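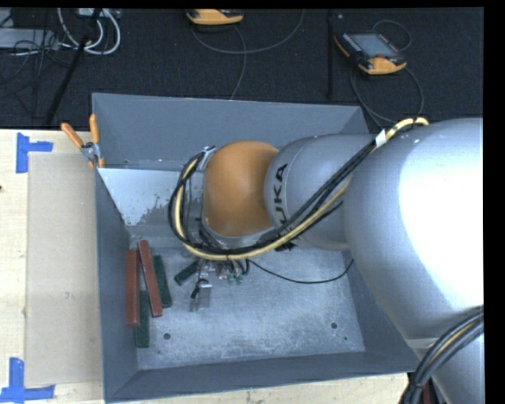

Figure 7.1 A gray metal bin with sloping sides. The floor of the bin shows pale scuffs and fine scratches.

Chapter 7
Storing and Handling Dry Goods

Key terms: bulk density, angle of repose, moisture content, headspace, first-in first-out, caking, residue

Cecilia Aidoo buys maize, cowpeas and rice from farmers near the town of Darnumo and sells them to shops and school kitchens. In her first year she lost 34 bags of maize in one season. The grain was good when she bought it. She stacked the bags against an outside wall, on a bare concrete floor, and left them there through the rains. When she opened the bottom row, the maize had a sour smell and had stuck together in lumps.

Losses of this kind are common and most of them can be prevented. In Chapter 6 you studied how crops are dried and cleaned. In this chapter you will follow the same goods from the drying floor to the buyer. You will learn how to choose a container, how to work out how much it will hold, and how to keep what is inside it fit to sell.

7.1 What happens to goods in storage

A dry seed is still alive. It takes in oxygen and gives off heat, water and carbon dioxide. When the seed is dry and cool this happens very slowly. When it is damp or warm it happens faster, and the heat and water given off by one seed pass to the seeds next to it. A small wet patch can spoil a whole stack if it is left alone.

Insects and molds also need warmth and water. Most storage molds grow poorly on well-dried grain. Insects can manage on drier food than molds can, so drying alone does not keep them out. A store has to be swept and checked as well.

Flour, sugar and salt are not alive, but they take up water from the air. The grains stick to each other and the product sets hard. This is called caking. Caked sugar can be broken up and used. Caked flour often has mold in it and should be thrown away.

7.2 Containers

Dry goods are kept in sacks, drums, boxes, bins and silos. The choice depends on how much there is, how long it will be kept, and how often someone needs to get at it.

Woven sacks are cheap and easy to carry, and they let air through. They also let insects through. Closed metal drums keep insects out, but grain that goes in damp will stay damp. Open bins suit goods that are used every day. A bin with sloping sides is easier to empty than one with straight sides, as the contents slide toward the middle while the level goes down.

The slope matters. Pour dry rice onto a table and it forms a cone. The angle between the side of the cone and the table is the angle of repose. If the side of a bin is too shallow, some of the product will sit on it and stay there. The old product left behind is called residue, and it is often where an infestation starts.

7.3 How much will it hold?

Bulk density is the mass of a product divided by the space it fills, including the air between the pieces. To find the mass a bin will hold, multiply its volume by the bulk density.

Worked example. The Olleo store has a bin with a volume of 2 cubic meters. The manager, Themis Kyriakidis, wants to fill it with maize that has a bulk density of 752 kilograms per cubic meter.

Mass = volume × bulk density
Mass = 2 × 752
Mass = 1504 kilograms

This is the mass when the bin is filled level with the top. In practice a gap, called headspace, is left above the product.

Activity 7A
Work in pairs. You will need a measuring jug, a kitchen scale, and a cup each of rice, dried beans and flour.
1. Weigh the empty jug and write down the result.
2. Fill the jug with rice to the top line. Do not shake it. Weigh it again.
3. Tap the jug on the table 23 times. Write down the new level.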